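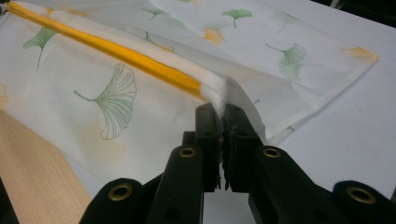 White printed cloth, partly folded, on the work surface.

Home Forums Textile Care Storage Members Log in
Search this forum Enter keyword Go
Posted in January by the Denditz Textile Society, Storage Section

Thread: Zippered plastic bags for household linens

sindis_registry
Our branch is revising its guidance on the storage of printed cotton tablecloths and pillow covers. The current sheet advises acid-free boxes for all items. Several members have asked whether zippered plastic bags may be permitted for pieces in regular household use. The Sindis branch holds 300 such pieces on loan to members. Comments are requested before Sunday.

linen_desk
Permission should be given, with conditions. Each item must be fully dry, folded with as few creases as possible, and refolded along different lines twice a year. A printed bag is acceptable provided that the printed side faces out and no ink touches the cloth.
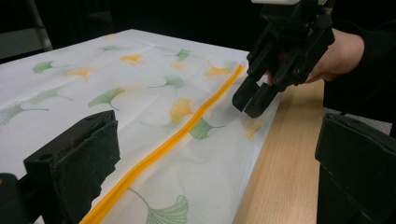 Re: Zippered plastic bags for household linens

golestani_house
I must disagree with the previous reply. The Golestani collection moved 129 covers out of plastic after yellow lines appeared along the folds. Closed plastic holds moisture, and a member at home has no means of measuring it. Washed cotton sheeting is inexpensive and lets the cloth breathe.

linen_desk
The concern is noted. Were those covers starched before storage? Starch left in cotton will yellow in a box as readily as in a bag.

golestani_house
Some were. The records are incomplete on that point – I accept that the plastic may not have been the only cause. Our policy remains unchanged.

kokport_stores
At Kokport we list 3,465 household textiles and use both methods. Bags are limited to a period of three months, chiefly for transport and for protection during building work. Labels are written in pencil on a cotton tape and never attached with adhesive. Frayed edges should be secured before any piece is folded away.

sindis_registry
Thank you. The draft will permit bags for up to three months, unstarched items only. The objection from Golestani will be recorded with it.

golestani_house
Please also record that we asked for six weeks.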